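Progress Report to the Brullen Foundation: Multi-Arm Sorting and Packing, Second Reporting Period

By Leonie Dreßler, Principal Investigator, with Sihan Mao, Simulation and Safety
April

1. Purpose of this report

This report covers the second period of the grant awarded to the Culer Institute for work on small-part handling with more than one robot arm at a shared table. It sets out progress against the agreed work plan. The greater part of it concerns a fault in the motion planning software, found during simulated trials, which led us to suspend transfer to the physical cell at our Gornitano site. The Foundation was told of the suspension by telephone when it took effect. This is the written account that was requested.

No person was hurt and no equipment was damaged. All of the events described in Section 3 took place in simulation.

2. Status against the work plan

Work package 1 (scene library) is complete. The library now holds 252 backgrounds and table surfaces, which are combined at random so that the vision model does not come to depend on any one setting. Outdoor scenes were added at the suggestion of the advisory group.

Work package 2 (tray task in simulation) is complete except for the repeat trials described in Section 5. The task requires the arms to place strips and small blocks in a shallow tray and to leave the loose pieces in a condition from which work can continue.

Work package 3 (transfer to the physical cell) is suspended. The cell has been assembled and has passed its electrical inspection. No program from the affected software version has been run on it.

Work package 4 (reporting and release of data) is on schedule for the scene library and delayed for the trial records, which will not be released until the affected runs have been marked.

3. The fault

3.1 Discovery

The acceptance test for work package 2 consisted of 1,000 simulated episodes. The success rate met the target, and the results were first entered as a pass. During a routine review of the contact logs, Sihan Mao noticed that 11 episodes scored as successful contained contact between the links of two arms. In each of them the task had been finished after the contact, and the scoring program had recorded only the final position of the pieces.

The contacts were brief. In a physical cell, several of them would have been strong enough to trigger a protective stop, and at least two could have bent a gripper finger. We therefore treated the finding as a safety matter from the day it was reported.

3.2 Setting of the trials

The layout used in the acceptance test has three arms. One stands at the far end of the table and the other two are mounted on separate pedestals, one on each side. The pedestals differ in height. The background changes from run to run, but the positions of the bases are fixed by the task file.

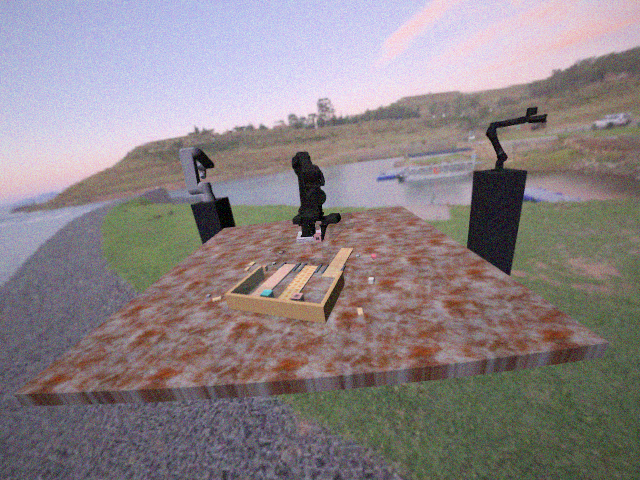

Figure 1. Tray task in simulation, lakeside background, with one arm at the far end of the table and two on side pedestals.

The tray and the loose pieces are the parts of the layout over which the arms are most likely to meet. Planning for this area is handled by a component known within the project as Ye, which reserves a volume of space for each arm before that arm is allowed to move. A second arm asking for any part of a reserved volume is told to wait. This rule is the main protection against contact between arms in simulation, and it was intended to serve as the first of three layers of protection in the physical cell.

3.3 Cause

The cause was traced to the way Ye released a reservation after a failed grasp. When a gripper closed without holding a piece, the planner marked the motion as finished and gave up the reserved volume at once. The arm itself was still low over the table and had yet to withdraw. For a period of up to 770 milliseconds the space it occupied was shown as free, and a waiting arm could be sent into it.

The error appeared only when three conditions were met together: a missed grasp, a second arm already waiting for the same volume, and a path for the second arm that reached the shared space before the first had left it. Small blocks lying close to the tray wall were the most common starting point, as they are harder to grasp cleanly and are wanted by more than one arm.

A second weakness allowed the error to go unseen. The collision check built into the simulator compared each arm with the table, the tray and the pieces. Checks between one arm and another had been switched off early in the project, when only a single arm was in use, in order to shorten run times. The setting was carried forward into the three-arm task file and was not reviewed. Contact was still written to the low-level log, which is how it came to be found, but it did not stop the episode or affect the score.

3.4 Assessment

We consider the software error to be of an ordinary kind. The inherited setting concerns us more. Our change procedure required a review of the planner when arms were added, and that review was carried out and signed. It did not require a review of the simulator settings, and the project lead did not ask for one. Responsibility for that omission rests with the Principal Investigator.

It should also be stated that the acceptance criteria proposed by us, and agreed with the Foundation in the first period, measured task completion alone. A system could meet them in full while behaving in a way that would be unacceptable beside people. We ask that they be amended as set out in Section 6.

4. Immediate actions

Transfer to the Gornitano cell was suspended on the afternoon of the report. The cell was locked out at its main switch, and the key is held by the site safety officer.

The affected software version was withdrawn from the shared project store. Our partner group, which had downloaded it for use with a single arm, was informed in writing. A single arm cannot meet the conditions described in Section 3.3, and the partner has confirmed that no multi-arm work was done with it.

All earlier three-arm runs were searched for the same pattern. Contact between arms was found in the development runs as well, at a similar rate. These runs had not been used in any published result.

5. Corrective work

The release rule in Ye has been rewritten. A reservation is now held until the measured position of the arm is outside the reserved volume, whatever the outcome of the grasp. If the measurement is missing or out of date, the reservation stays in place and the episode is halted.

Checks between arms have been restored in every task file. Run times have increased as a result, and the nightly test schedule has been moved to begin at 6 p.m. so that results are ready the next morning. Any contact between arms now ends the episode and counts as a failure.

A new set of tests begins from a missed grasp on purpose. A piece is moved slightly at the moment the gripper closes, while another arm is made to wait for the same space. The old version fails this test readily. The corrected version has not failed it so far, although the set is still being extended to cover differences in pedestal height and cases in which all three arms request the same volume.

The full acceptance test will be repeated once that extension is finished. We do not regard the earlier result as valid and have removed it from the project record of achievements. It remains in the archive with a note explaining its status.

One matter is unresolved. In a small number of runs with the corrected planner, two arms each hold a volume that the other needs, and neither moves. This is safe but unproductive, and the episode ends at the time limit. Sihan Mao is testing a simple order of priority in which the arm at the end of the table gives way to the side arms. Early results are mixed, and the rule may have to depend on which arm is holding a piece.

6. Requests to the Foundation

We ask the Foundation to approve the following changes.

Acceptance criteria. An episode should count as successful only if the task is completed with no contact between arms and no contact between an arm and the tray above the agreed force limit.

Schedule. Work package 3 should begin after the repeated acceptance test has been passed and reviewed by a person outside the project team. We expect this to delay the first physical trials by one reporting period. The end date of the grant is unchanged, and the time will be recovered by shortening the planned demonstration phase.

Budget. No additional funds are requested. The cost of the longer simulation runs will be met from the travel line, which is underspent. A revised table is supplied separately with the financial statement.

7. Work planned for the next period

The extended missed-grasp tests will be completed first, followed by the repeated acceptance test and the outside review. The change procedure is being revised so that any alteration in the number, type or position of arms leads to a full review of simulator settings, with the settings listed and signed individually. A draft is attached for the Foundation's program officer.

Preparation of the physical cell will continue with power isolated. This includes fitting the pedestal guards and moving the emergency stop on the left side, which the site safety officer judged too far from the operator's normal position. The marked trial records will be offered for release together with the scene library update, and will include the 11 episodes in full so that other groups can use them to check their own planners.

Contact: Project Office, Culer Institute, Gornitano
© Culer Institute. All rights reserved.
Back to top

This website uses cookies to remember your settings. Accept | Manage preferences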